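Gorel Tabletop Clearing Arm
Category: Workplace automation / Cleanup and sorting
Supplier: Vustero
Listed by: Talmont Equipment
Availability: Lease only. Next installs in July.
Lease: $1,792 a month, service included

We carry the Gorel, and we'd like you to read this whole page before you ask for a quote. Last year more of these came back to us early than any other item in the cleanup category, and most of the returns had little to do with broken parts. Customers had read the supplier's brochure, which says the arm "gives every team member back their day." We have put one in our own packing room and we still can't find the day.

What it does

The Gorel picks up light, loose things from a table and puts them in a bin. Crumpled paper, empty wrappers, cut-off packing strips, paper cups. It sits at one end of a work table, looks over the surface, reaches, closes its fingers and drops what it has. Then it looks again. It doesn't wipe. It doesn't sort recycling unless you pay for the second-bin option, and we don't recommend the second-bin option yet.

Lift limit is 2 pounds. Vustero's sheet gives a higher number with the arm folded close to its base, but tables aren't cleared that way and we've listed the figure that applies with the arm stretched out.

What's in the lease

Arm, gripper, base mount and controller
Camera unit and cabling
Stop button on a lead
One day of setup at your site
Two service visits a year
Replacement finger pads

Not in the lease: the table, the bin, liners, and the hours your own people will spend on it. Budget for that last one. Our page used to leave it out, and so does everyone else's.

Who is it for?

Rooms where people make light trash all day at the same table and keep stopping to deal with it. Kitting benches, sample rooms, mail rooms, some craft and packaging lines. If your trash is heavy, sticky, sharp or flat, look elsewhere. A flat sheet of paper lying on a smooth table is still a bad day for this arm. It'll chase the sheet across the surface with a fingertip, and after a few tries it gives up and asks for a person.

Offices ask us about it a lot. We usually talk them out of it. A meeting table that gets messy twice a day can be cleared by whoever is leaving the meeting, and you will have saved yourself the lease.

Notes from our own packing room

Zohreh Naseri runs the room. She agreed to have the Gorel on one of her tables on the condition that she could write down whatever she liked about it and that we'd print it. Some of what follows is hers, trimmed for length.

Her first complaint was the word "hands-free." Her crew used to sweep their scraps off the table edge with a forearm, straight into a bin, without looking. Ugly, fast, and it worked. With the arm in place they had to learn to leave scraps in the middle of the table where it could get at them, and to keep their own elbows out of the way while it reached. Two of them said it felt like setting the table for somebody. She wrote that down and underlined it.

Her second complaint was pace. The arm is slow next to a person. This is deliberate, and we wouldn't want it faster with people standing close, but the brochure compares it to "a dedicated cleanup worker" and that worker would have to be very tired. Over one test shift of 10 hours the log showed 237 completed pickups. Zohreh's view is that one person with a forearm and a bad attitude does that before lunch.

She also gave it credit, grudgingly. The table stayed clearer late in the shift, which is when her crew stops caring. The end-of-day cleanup got shorter. And the person who used to be sent around with the trash cart, always the newest hire, now does more packing and less cart. That person likes the arm. The rest put up with it.

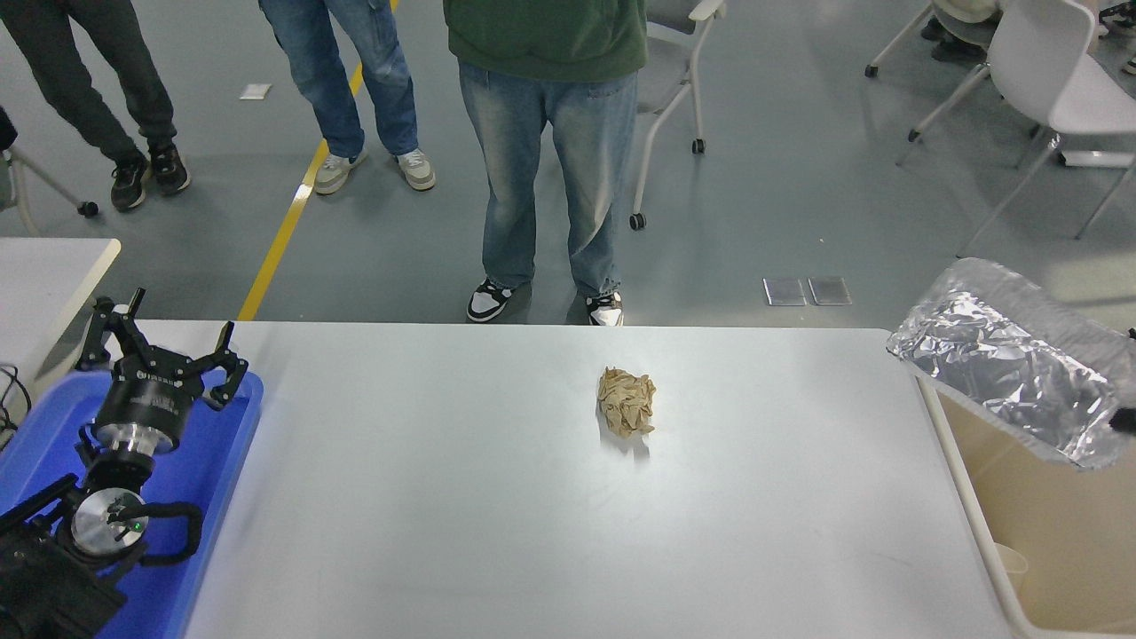
Paper is the material we get asked about most, and the answer depends on its shape. A sheet that has been wadded up stands off the table and has creases and corners to close on. That is the kindest thing you can offer any gripper, and it's why suppliers love to demo with it. A loose tan ball sitting by itself on a clean white tabletop, nothing else within reach to confuse the matter, is as easy as this job gets. Ask for the same demo with a dozen scraps, a tape roll and somebody's phone on the table. Ask too where people will stand. Watching from across a table, they drift in until the toes of their sneakers are nearly at its edge, and your crew will do the same for the first week, so plan your walking space around that habit. The bin deserves a question as well. Foil folded over the rim of a plain beige trash can is a perfectly good cheap liner, but shiny, crinkled surfaces can be hard on cameras, and we'd want to see the drop repeated with the liner you intend to use.

What it changes for the people at the table

We'll be blunt here, as the brochure isn't. The arm doesn't remove a job in any room we've put it in. It takes a small chore off several people and gives a different small chore to one person. Somebody has to start it up and look in on it when it stops. Somebody empties the bin, which fills no slower than before. In our room that somebody is Zohreh, and it was never in her job description. We've since fixed the job description. We suggest you do so before the install.

There is also the matter of being watched. The camera looks at the table, and hands are on the table. Vustero says the controller keeps pickup counts and fault images, and that fault images can be switched off. We ask for that setting in writing on every install. Your crew will want to know, and "it only looks at the trash" won't satisfy anybody who has worked in a warehouse.

If you're planning to use the pickup log to judge how tidy or how busy people are, please buy something else. One customer tried. People began hiding their scraps in their apron pockets.

Setup

The base needs a steady mount and a table that doesn't rock. Light folding tables won't do. Table surface should be plain and matte if you have the choice. Keep cables off the floor on the side where people walk. Mark a line on the floor for reach if your safety rules call for one, and check those rules with your own safety lead before the visit, as the installer won't do that part for you.

Allow a full shift before anyone depends on it. Mircea Bălan, our installer for most of the region, likes to start on a Wednesday so there are two working days left in the week for adjustments. He will ask to see your real trash. Please don't clean up before he comes. One site had swept the room and laid out new paper cups, and he had to come back.

Known faults

Flat sheets, as above.
Clear film and clear bags. It often doesn't see them.
Anything stuck down with tape. The arm will pull and then stop with a fault. Cut the tape.
Static. Thin plastic clings to the finger pads and rides back to the table. Vustero has promised a new pad. We have been hearing this for a while.
Mistaken pickups. It has thrown out packing slips in our room, and one pair of cotton gloves. Keep anything you want in a tray outside the pickup area you set during install.

Questions we get

Can it work with people at the table?
Vustero says yes, at its slow setting. We agree, at its slow setting, after your own risk check. Don't let anybody raise the speed to win an argument about pickup counts.

Will it pay for itself?
In our room it hasn't. A room with more tables and longer shifts might do better, but we have only the customers' word for that and they were divided. Work it out on your own hours and leave out the brochure's "morale gain" line.

Does it run overnight?
It can, to clear what the late shift left. Ghasemi Print, one of our longer leases, uses it this way and has kept it. Their tables are empty of tools by then and there are no elbows in the way. If you asked us for the best use of this machine, it's probably that one.

Can we try it first?
Yes. Two-week trial, setup fee applies, fee credited if you sign. Have the people who work at the table fill in the trial sheet themselves. We don't accept sheets filled in by a manager.

Can we buy one outright?
No. We asked Vustero for a purchase price and were told it was under review.

Related items
Rim-mounted scrap chute for work tables
Wide-mouth bench bin with foot pedal
Anti-fatigue mat

The scrap chute solves the same problem in plenty of rooms, has no moving parts, and ships this week. Zohreh has asked for two.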